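**Titcombe slatted bench top, two terms in**

Our robotics club at Enosness bought this after the old chipboard table gave up. The price was 1,539 with the legs, so it came out of the competition money and we ate a lot of donated biscuits that spring.

The good part is the slots. You can bolt a thing down anywhere along a rail, change your mind, and move it without drilling, and our members change their minds most Wednesdays. The PC teardown task is three stations' worth of clutter and it all fits.
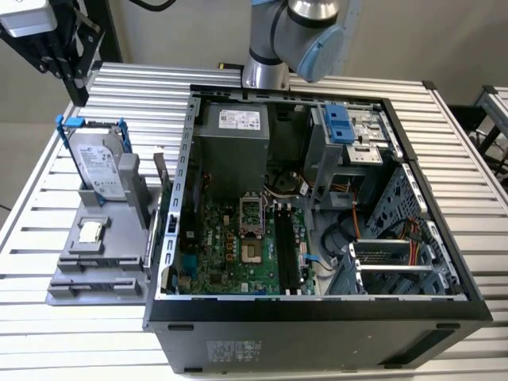
*PC teardown practice: tower on its side, parts tray to the left.*

Now the moaning. Small screws go into the slots and live there. Fellovia sell filler strips, which we priced up and then bought a magnet on a stick instead. The rails also ring like a dinner gong if anybody drops a side panel, and somebody always does.

Assembly took two evenings. The instructions cover the first one.

Four stars from me. I'd knock off another for the feet, which needed 2 goes at levelling, but the students have grown fond of it and would vote me out.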